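Community Help > Indoor Plants
7 min read
482 shares · 51 comments

My grandmother's African violet hasn't bloomed in over a year and now it has a neck like a giraffe

Posted by windowsill_marnie, 22nd June

Hi all, first post, please be gentle. I inherited an African violet from my grandmother when she moved into a smaller place in January of last year. It was covered in purple flowers when I picked it up. I drove it home to Osby on the passenger seat with the belt on, put it in my kitchen window, and it has not made one single flower since the last of those dropped.

It isn't dead! The leaves are green, a bit dark, and they all sort of reach upward. But the bottom leaves keep going mushy or yellow and I pull them off, so now there's this bare brown stem about two inches long with a tuft on top. It leans. I've propped it up with a chopstick.

Things I know: it's in a plastic pot that I'd call medium (bigger than the one it came in, I gave it more room as a welcome present). The dirt is plain potting soil from the hardware store. The window faces north. I water when I remember, from the tap, usually on top. There are some pale rings and blotches on a few leaves, and a crusty white line around the edge of the pot. I gave it tomato food once in the fall and then got scared.

My grandmother asks about it every time I call and I've been telling her it's "resting." Can I get it to bloom again, or at least get it to stand up on its own? And is the neck fixable or is that just how it looks now? I'd really rather not start over with a new one from the supermarket, because it's this exact plant I want to keep going.

What I'd love is for somebody to tell me what to do first. I've read so many contradictory things that I've basically frozen and done nothing for a month.

4 answers hidden · showing top 3

Ottmar Brinkmann
Top answer · 2075 people found this helpful

Your plant is very savable, and I'd say your grandmother has good taste, because an old one that survives a year of north window is tough stock. I've grown violets since my knees were good, and I've made every mistake on your list, including the tomato food.

I'll go through it in the order I would do it. Long post, get a coffee.

Light

This is your missing flowers, I'm nearly certain. Leaves that reach up are looking for light. A violet getting enough lies fairly flat, like a plate. North can work if nothing is blocking it, but in my house it never gave me more than a bud or two. An east window is lovely. South or west is fine with a sheer curtain. If north is all you've got, buy a small LED shop light, hang it a foot or so over the leaves and run it twelve hours a day. They want a dark night as well, at least eight hours of it, so use a timer. Mine came off a plug-in Christmas tree and has worked for years.

Give it two or three months before you judge. Buds take their time.

Water

Now the mushy leaves. You didn't say the pot sits in water, but a big pot of heavy soil holds so much that it might as well. The roots are thin as hair and they suffocate. The rings on the leaves are nearly always from water that's colder than the leaf, so let it sit out on the counter overnight before you use it. You can water from the top, people get very upset about this but you can, just aim at the soil under the leaves and keep the middle of the plant dry. Stop when a bit comes out of the bottom, wait, and dump the saucer.

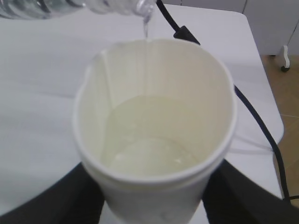 How do I tell when it needs water?

Touch the top of the soil, and water when it feels dry but the pot still has a little weight to it. If you lift the pot right after watering and again a few days later, your hand learns the difference pretty fast. A limp plant in wet soil has root trouble and more water will finish it off, so always feel the soil before you react to droopy leaves.

The white crust is minerals, from the tap or from fertilizer or both. Wipe it off the rim with a damp cloth, because leaf stems that rest on it will rot right where they touch. Every month or two I run plain room temperature water through the pot for a minute and let it all drain out. Where I live in Utberg the water is so hard you can practically hear it, so I use rainwater in summer. Bottled is fine if you've only got the one plant. Don't use water from a softener, the salt is bad for them.

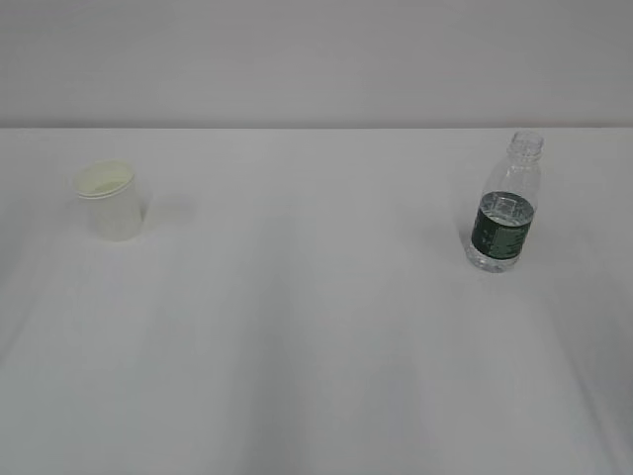
The neck

Very fixable and a bit scary the first time! You're going to bury it. Here's my way:

Take the plant out of its pot and pull off any yellow or soft leaves, plus the smallest, oldest ones at the bottom. Leave yourself a nice even ring on top.

Scrape the brown neck lightly with a butter knife, just the corky outside, until you see some green. New roots come out of there.

Measure the neck with your fingers and slice that same amount off the BOTTOM of the root ball. I know. Do it anyway. Two inches is a lot, though, so if that would take nearly all your roots, go to the other method: cut the whole top off with an inch of scraped stem attached and root it like a cutting in damp mix, inside a clear bag, out of the sun. Four to six weeks and it will hold on when you tug it.

Set it down in the pot so the bottom leaves rest just over the rim, and fill in around it with fresh mix. Don't press hard.

Bag it for a week or two if it's lost many roots. Open the bag a little every few days.

The pot and the dirt

Your welcome present was kind but violets like to be snug. A pot about a third as wide as the plant is across. For most that's a four-inch pot, and they'll bloom better in it. Hardware store soil is too heavy by itself. I buy the Stöcker violet mix and still cut it half and half with perlite. Repot once a year even if you put it right back in the same pot, and you'll never see a giraffe neck again because you'll be burying a quarter inch at a time.

Food

A weak dose of a balanced fertilizer, a quarter of what the label says, most times you water. Skip it for a month after repotting. Tomato food once in the fall hurt nothing.

One more thing, save two of the healthy leaves you take off. Cut the stem at a slant, stick it in damp mix, and in a few months you'll have babies of the same plant. Then you can be brave with the mother.

tillyp_greenthumbish

I agree with most of the above but I'd do it in a different order. If the plant is stressed I wouldn't do light and surgery in the same week. I moved mine to a brighter spot first, let it perk up for about three weeks, and then did the neck. Maybe it didn't matter, but I felt better having seen it grow a bit before I took a knife to it (I closed one eye during the slicing part, do not recommend).

Also please do the leaf thing FIRST. My aunt's violet went to mush after I repotted it in wet straight-from-the-bag soil, and the only reason I still have that plant is one leaf I'd stuck in a yogurt tub as an afterthought. It made five babies! I've got them on the Urora shelf in the hallway under a strip light and three have bloomed, same frilly pink as the original.
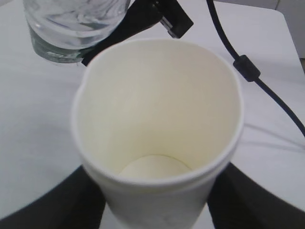

With the babies you want to wait until they're about the size of a quarter before you split them off, and they'll look pathetic for a while. Mine sat there doing zilch for what felt like forever and then took off all at once. Keep them covered while they settle, and don't feed until you see new leaves in the middle.

Other stuff I wish I'd known sooner: turn the pot a little every time you water, or it grows lopsided toward the window and that's part of your lean. Take the chopstick out when you repot, it can poke the roots. And look in between the leaves for little extra crowns, they call them suckers. They start as a clump of tiny leaves off to one side, and a plant that's busy growing those puts off flowering. I pop them out with a pencil tip. Make sure it isn't a flower bud, though, I've popped out a few of those and had to go stand in the yard.

Did your grandmother say what variety it is? If she kept the tag the folks in the violet thread here would go nuts, there are people in there who've grown 700 kinds.

dale_r_77

Mine blooms all the time and I ignore it. East window, bathroom, never repotted. Maybe put it in the bathroom?

Comments on this answer

windowsill_marnie: I only have a shower with no window but thank you!

Ottmar Brinkmann: Dale, repot that plant.

windowsill_marnie: Okay update for everybody, two leaves are cut and in a margarine tub with a sandwich bag over them, and the plant is on the east side in my bedroom for now. I called Grandma and confessed. She says there was never a tag, she got it as a leaf from a neighbor, and hers had a long neck too a couple of times and she "just chopped it." So I'm doing the chop in three weeks like Tilly said, and I'll post again once it's in the smaller pot.

tillyp_greenthumbish: Yay!! Close one eye.

Show 47 more comments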